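Grain and the flat-sawn board

A flat-sawn board moves more across its width than along its length, and any table maker has to allow for it. At the Prerley workshop, boards are stacked for 11 weeks before planing, then left for a further two – longer if the store has been damp.

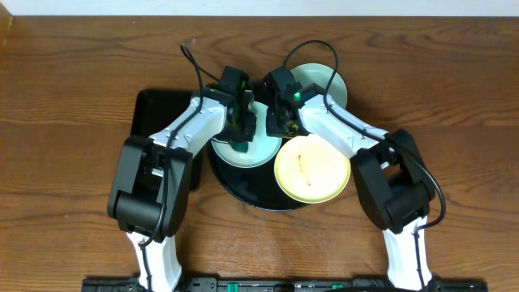
Brown wooden tabletop with horizontal grain and darker streaks.

Fixing is the next concern. Slotted brackets let the top swell and shrink without splitting; glue along the full width does not. The Illico bracket, part number 3324, has a slot at each end and takes a round-head screw. Screws are tightened, then backed off slightly. Tops fitted in May are checked again once the heating is on.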